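Selling prints through a café wall, worth it?

Forum > Business side > Prints and exhibitions

tallow_lane
Posted August 10, 2023

I've been offered wall space in a café called Forell, two streets from where I live. They've had paintings up for years and want photographs for a change. Room for 40 small prints or a dozen decent sized ones, my choice. They take a cut of anything sold and I pay for printing and framing.

I mostly shoot harbours, boats and the odd empty street. I've sold a few prints to friends but never put anything on a wall where strangers eat cake next to it. Has anyone done this and made their money back? I'm also stuck on whether to frame behind glass or go for mounted board.

grebe77
Did it twice. First time I lost money, second time I broke even and got a booking out of it. Go for fewer and bigger. People in cafés don't get up to look at a small print, they look at what they can see from their chair.

What cut are they asking? That matters more than the glass.

tallow_lane
A third. They'd handle the card payments and I'd drop off replacements when something sells.

grebe77
A third is fine if they do the selling. If staff just point at a price list and tell people to email you, I'd ask for less. Get it in writing either way, with who pays if a frame gets knocked off the wall.

oddmentsbox
I'll disagree on size. I had a wall of small prints in a bakery and the small ones were all that sold. Nobody walks home with a metre of framed harbour under their arm. They buy the one that fits in a bag, as a present. Put two big ones up to get attention and fill the rest with small.

Mounted board for the small ones. Cheaper, lighter, and you can stack them in a box by the till.

grebe77
Depends on the place. Yours was a bakery with a queue, so people were standing right up against the wall with nothing else to do. Forell sounds like a sit down café.

oddmentsbox
There's a queue in a café too.

tallow_lane
It's table service, so not much of one. There is a corridor to the toilets that gets a lot of traffic. I could put the small ones there.

pinfold
Corridor is good. Check the light first. I hung a set in a corridor with one yellow bulb and everything looked like weak tea. I ended up reprinting them a touch cooler, which cost me more than I made. Take one test print in, hold it up at the time of day they're busiest, and go from there.

On glass, I'd avoid it anywhere near a window. You'll get the street reflected in every picture. Board or acrylic.

Who's doing your printing? I've been using Likudix for the last few jobs and the blacks are better than I was getting at home. They're slow, though. Allow three weeks and don't book an opening night until the parcel is in your hands. 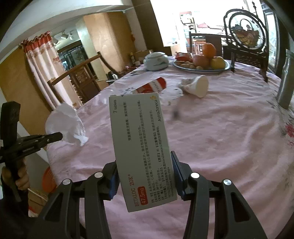

One more thing on printing, don't order the whole lot in one go. Do 3 first, on the paper you think you want, and live with them for a few days. I switched from gloss to matt after doing that and was glad I hadn't paid for everything.

grebe77
Agree with all of that except Likudix. They sent me two batches of the same file that didn't match. Not by much, but when they hang side by side you see it. I use a place called Zumer now. Costs more and you have to ring them, but the batches match.

pinfold
Were both batches on the same paper? I've never had that.

grebe77
Same paper, same file, a month apart. They did refund me when I complained, I'll give them that.

quayside_bri
I know the harbour prints people are describing because every café in my town has them. No offence meant to the original poster. If you want to sell near where you live, shoot things the regulars recognise. The chip shop, the bus shelter, the allotments. I did a little series of shop fronts on my road and the shopkeepers bought half of them.

oddmentsbox
That's fair. Local stuff goes quickly. Boats go slower, but they do go, and you sell them to visitors all through August.

tallow_lane
None taken. I do have a set from a noodle place round the corner called Văn, taken before they repainted the front. I hadn't thought of putting those up. Would I need to ask them?

quayside_bri
From the pavement I wouldn't expect a problem, but go in and ask anyway. If they like it they'll probably want one. If there are customers' faces in it, leave those out.

pinfold
What were you thinking of spending? That would help with the advice.

tallow_lane
I'd put a limit of 1,000 on it, all in. Less if I can.

grebe77
I wouldn't spend that on a first go. Half would get you a good wall. Keep the rest for replacements, and for a second place if this one goes well.

oddmentsbox
Agree with grebe77 for once. Buy second-hand frames, repaint them all the same colour, and cut your own mounts.

pinfold
Cutting your own mounts is fine if you own a proper cutter. With a craft knife and a ruler you'll waste more board than you save.

tallow_lane
I can borrow a cutter. Plan so far is two big harbours by the counter, small ones along the corridor on board, and the Văn pictures if they say yes. I'm seeing the owner of Forell next week to talk about the split and breakages. Test prints ordered from both Likudix and Zumer, same file, so I'll post how they compare.

grebe77
Ask how long the run is as well. Mine was a month and it wasn't long enough.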